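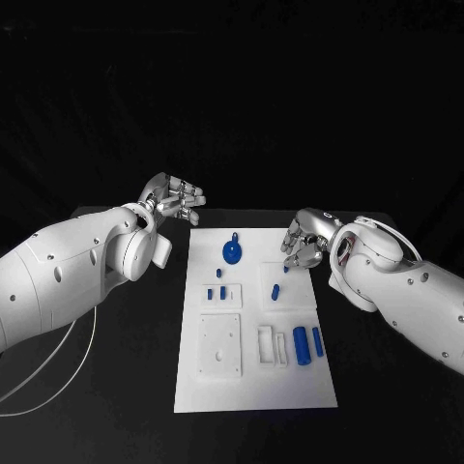
Was spruce beer being made at the Deschamps farm before the brewery went up?

Our best evidence says it was, at least on a household scale, though the dating still rests on one account book and a layer of burnt soil that we'd like a second opinion on.

So that's the big one, and I wanted it up top for everyone at Nevau who asked me about it in the fall. The rest of this is where we've got to since the last report, where the money has gone, and a couple of things I'd like your okay on before the ground thaws.

The dig

We had a good stretch behind the old kitchen wing. You'll remember the original plan was to open the trench on the brewery side, along the stone footing, and leave the kitchen for the second season. I flipped that around after the first week. The brewery side was full of modern rubble (a septic line went through at some point and made a real mess of it) and I couldn't see us getting anything useful out of it without a lot more hours than we'd budgeted. The kitchen side was cleaner from the start.

What we found there was a hearth, or the bottom of one, with a hard red patch and a spread of charcoal running off toward the creek. It sits 20 centimetres below the yard surface, which is shallower than I'd have guessed, and it runs under the corner of the brewery footing. That overlap is what got me excited. If the footing was laid on top of the burning, the burning came first, simple as that. What it doesn't tell us is how much earlier, and it doesn't tell us what was in the pot.

The charcoal has conifer needles in it, lots of them. Now, a farm kitchen in that country would have had spruce coming in the door for all kinds of reasons - kindling, bedding, floors, somebody's cough - so I'm not hanging the whole story on needles. But there's also a broken crock with a dark crust on the inside, and the crust is the thing I really want tested.

The crust

Fakico has the crock pieces now. They're running the residue for sugars and resins, and if both turn up together we'd have a decent argument for a molasses and spruce brew. If it's only resin, it could be a pitch pot, and I'll have to eat a bit of crow. They quoted us $495 for the set and held to it, even after I sent a second bag. The results were supposed to be here in February. They're late, and I've been told the instrument was down. I'm calling every Tuesday and they are being very nice about it.

One thing I got wrong: I rinsed the first two crock pieces before I thought about residue. It was only water, and the lab thinks the inside crust is probably fine, but those two have been flagged and won't be used for anything we publish. Everything after that went straight into foil, unwashed.

The account book

This has been the slow part and also my favourite. The family at Jeseo let us borrow the book over the winter and it's all scanned now. It covers 40 years of purchases and sales, in at least three different hands, one of which is truly awful. I've transcribed the first half. Molasses shows up early and keeps showing up, in amounts that look like too much for baking to me, along with yeast from a neighbour (paid for in eggs) and later on corks. The corks only begin after the brewery is built, so I'm reading the earlier stuff as a drink that was made in a crock and finished within the week.

Spruce itself is never mentioned, not once in the part I've read. You don't buy what's growing at the end of the lane, so I wouldn't expect a purchase. I was hoping for a sale, though, or a note about somebody being paid to cut tips in the spring. Maybe it's in the second half.

There's a faded bit near the front where the year has been written over. The earlier reading would put the molasses well ahead of the brewery and the later one would squeeze it to only a couple of seasons. I lean toward the earlier reading. I'd like someone who does this for a living to look at it, and that's part of the ask below.

Money

Of the grant, $3423 is left. Almost all of the travel line is spent, mostly gas and two nights in a motel when the road to Jeseo was closed. Supplies came in under. I borrowed screens and buckets from the museum and only had to replace one (I stepped through it). The lab fee is paid. Receipts are in the shared folder, sorted by month, with the one for the tarp photographed sideways, sorry.

What I'm asking for

First, permission to move what's left in supplies over to specialist fees, to pay for a proper look at the overwritten date.

Second, a short extension on the final report. I'd sooner give you the residue results in the same document than send you a conclusion and then a correction. If the lab comes through soon I may not need it, but I'd like it in my pocket.

Third, and this one's smaller: the current owners at Deschamps want to put a bit of signage up by the lane for summer visitors. They'd like to say "oldest spruce beer in the county." I've asked them to hold off and offered to write them something about the hearth and the account book for now. If Nevau wants its name on the sign, let me know what wording you like, and how big the logo has to be. The board they've picked out isn't very large.

Next up for me is the second half of the book, then backfilling the north end of the trench as soon as the frost is out of the pile.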